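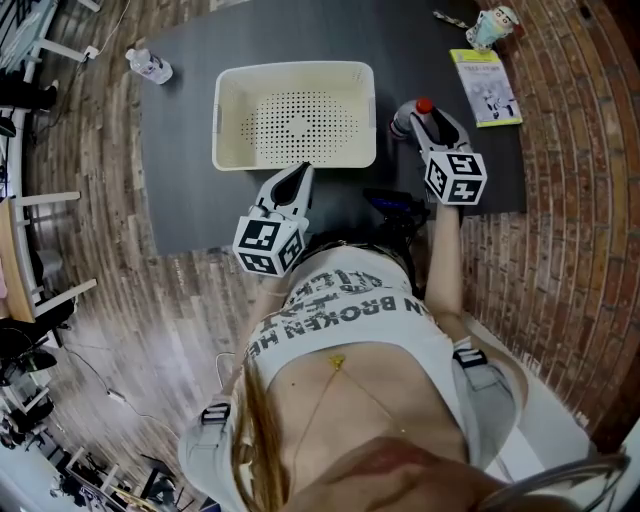 Basket and two bottles, gray table, brick-wall side.

Mon 14 October

Table tidy, continued from the September pages. Object of the exercise is a fixed way of clearing the gray table: bottles into the basket, basket parked at the wall side, paper separately.

Basket: cleaned out before starting. Perforated base, solid patch in the middle. Handles are set into the short sides, so I want the long side facing whoever is working. Outside length 390 mm by the steel rule. Rim is wide enough to catch a bottle that comes in low. Lift over the rim, then lower. Do not slide.

Bottles: clear plastic, screw caps. One red cap, one white. Yiran Fan suggested sorting by cap color. Not worth doing with so few. Order used instead: nearest the wall first, then the floor side. Bottles go in lying down, caps toward the left handle. Stood upright they tip as soon as the basket is carried, which is how we lost most of a bottle over the Vinen paperwork last month.

Weighed the basket with its load on the bench scale: 910 g. Second reading after Gumaro Huerta re-zeroed the scale: 783 g. The difference is too large to be drift. Treat the first figure as bad. Scale needs checking before anyone logs with it again.

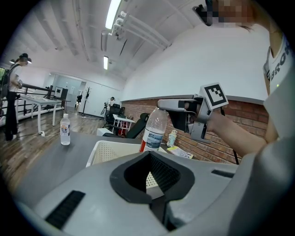
Paper and small items are still unsolved. Leaflets do not belong in the basket, they curl against the side and block the holes. Small bottles can go in last, in whatever gap is left. Aiguo Bai wants a flat tray from Lambrechts for the paper. No objection, if it fits between the basket and the brick.

To do:
- wipe table, streaks remain after the dry cloth
- label basket on one short side, under the handle
- ask Narendra Uniyal for the Kudard scale while ours is out
- repeat with full bottles only

Fengying Tan has the sheet for the next run.

This site uses cookies to remember your settings. Accept | Manage
Drurorell workshop notebooks | Contact | Back to top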